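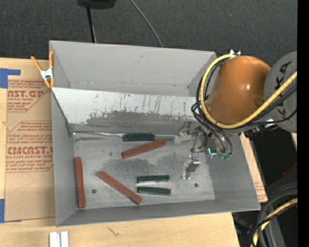

Rezaul Bandara would not describe the Himanard package as a finished product for every buyer, and he made that reservation before the interview had properly begun. In his view, bin picking should be purchased only after a supplier has worked with the customer's own parts, in the customer's own container, for long enough to see the difficult cases.

The remark set the tone for a conversation with the team at Dekik, where Himanard is offered as a service to small and midsize manufacturers. The service covers a part study, the setup of a cell around an industrial arm, and a support contract. Mr. Bandara is responsible for part studies. Hashini Wanigasekara, who heads customer support, joined him for the second half of the discussion.

Asked what a part study involves, Mr. Bandara said that the customer is requested to send a box of ordinary production parts, including any that would normally be set aside.

"We do not want the best ones," he said. "Clean parts tell us very little. If the bars on your line arrive with burrs or oil on them, please send them in that condition."

Bar-shaped parts account for a large share of current inquiries. They are simple to grip in the open, Mr. Bandara explained, and become harder once they come to rest against a wall. A bar lying along the foot of a bin wall leaves a finger on one side with almost no room to enter. Two bars side by side raise a similar question, as the gripper must come down between them without pushing the second one out of reach.

"Customers ask us about speed," he said. "I would prefer that they first ask about the last part in the bin. A full bin offers many choices. A nearly empty bin offers very few, and some of them are poor."

Metal bins present a further matter. Bare metal reflects light, and a worn or scratched surface does not reflect it evenly. The Dekik team therefore asks for the actual bin wherever shipping permits. Where a customer's bin is too large to send, a drawing is accepted, although the study report then states that its results apply to a substitute.

The standard study runs for 11 working days. The customer receives a written report, a set of recorded attempts and a recommendation, which may be negative. Mr. Bandara confirmed that 7 studies had ended with advice not to proceed. In 2 of those cases, the customer returned after changing the container.

Ms. Wanigasekara spoke at greater length about what follows installation. Each operator is trained to clear a stopped cell, return a dropped part and record the event. Cables and hoses at the wrist are inspected on a fixed schedule. She regards this last item as the one most often neglected on the shop floor.

"A hose does not need to fail in order to cause difficulty," she said. "It needs only to touch the rim of the bin once. We ask operators to watch the arm reach into all four corners and to look at the hoses while it does so."

The longest trial conducted under the service to date comprised 1588 attempted picks for a customer that makes hinge parts. Ms. Wanigasekara declined to give a success rate, on the grounds that the figure would be quoted by others for parts that behave differently. The customer holds the complete record and may share it at its own discretion.

On pricing, both were reserved. The study is charged at a fixed fee, which is deducted from the price of a cell if an order follows. Support is billed by the year, and a contract may be ended with notice before renewal. Gripper fingers are treated as wearing parts and are charged separately.

Dekik expects to open a second study bench in August. Requests received before that date will be handled in the order in which the parts arrive, and customers are asked to label each box with a contact name and the quantity enclosed.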